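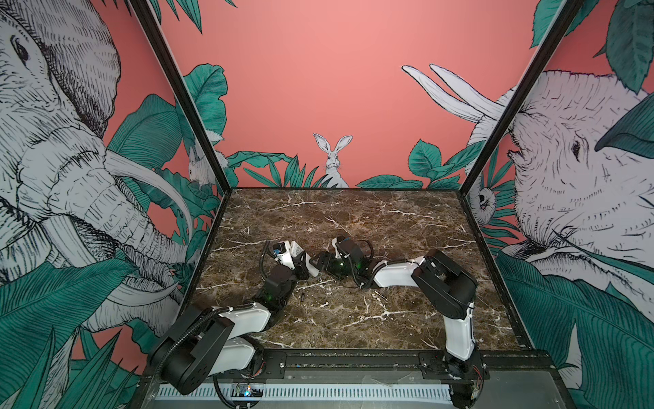 Thursday, late start, bench free from 10

Grip sensing rim, Abella wheel, second build. Carrying on from the last page. Aim today: find out why the rim says "hands on" when it's only a knee resting on the bottom.

Setup same as before. Wheel on the dummy column, heater mat in, leather on (Imberg leather, the thicker one). Four zones wired, zone 3 = bottom. Logger at the slow rate because the fast one fills the card and I forgot to clear it. Cleared it now.

Baseline, no contact, counts on zone 3: 532. Good, steady, hardly moves when I walk past. Zones 1 and 2 a bit lower, zone 4 higher but it was always higher, the tail wire is longer there.

Full hand, bare, normal grip: up near 4,000 on every zone. Light glove drops it a lot but still clearly a hand. Winter glove = useless on zone 2, OK on the rest. Didn't chase it, want the knee first.

Knee, jeans: zone 3 jumps past threshold and sits there. So the threshold is just too low for the bottom of the rim. Raised it to 5 steps over stock. Knee gone. Fingertips at 6 o'clock also gone, which is bad, plenty of people drive like that on the freeway. 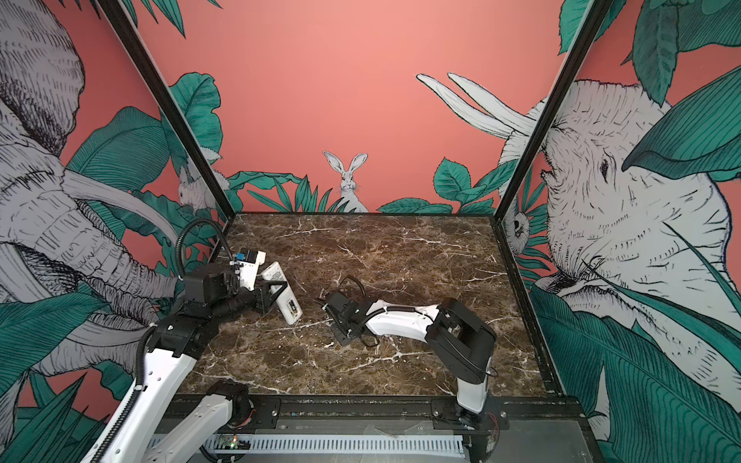

Next idea, look at the shape of the signal instead of the level. A hand is never still. Knee is nearly flat once it settles. Ran a short variance window on the log and you can see the difference by eye, hand trace looks furry, knee trace looks like a ruler. Window of 7 samples works, longer makes it sluggish and the warning chime would come late. Shorter and road vibration will probably swamp it, but no vibration on the bench so I'm guessing. Need the shaker. Shaker is over at Grindgate till next week.

Tried heater on full with the variance check running. Zone 3 baseline creeps up with temperture, slow drift, the tracker follows it fine. Heater switching puts a spike on all four zones at once. Easy to throw out: if all four jump in the same sample its not a hand. Put that in, spikes gone. Check I haven't killed the case where somebody grabs the wheel hard with both hands. Did check, zone 4 lags the others enough. Lucky more than clever, wouldn't rely on it for the next build.

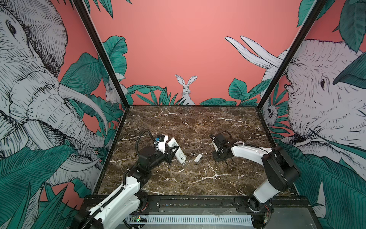

Module housing for the column side, the bit that takes the coin cell for the key-off wake test. Vultatberg drawing has the cell under the circuit board, so the whole thing has to come apart for a swap. Don't like it. Want it like the white remote-looking thing face down on the brown marble top: label near one end, battery compartment open at the other, small white piece, looks like the cover, lying separate next to it. One piece off and you're at the cell. Label well away from the opening too, ours is half over the seam and tears. Only print ours bigger, I can't read a word on that one. Sketched it on the back of the wiring sheet, sheet is in the red folder.

Wake test itself: not run. No cell in the drawer.

To do
- zone 2 with winter glove, try both gain settings
- shaker runs once it's back, rough road profile first
- knee again with shorts on. Bare skin might look more like a hand than denim does
- redo tail wire on 4, same length as the othres
- order coin cells
- send housing sketch to Vultatberg with the label note

Logs saved under rim2, knee runs are the ones ending in k. First k file is junk, connector was half out.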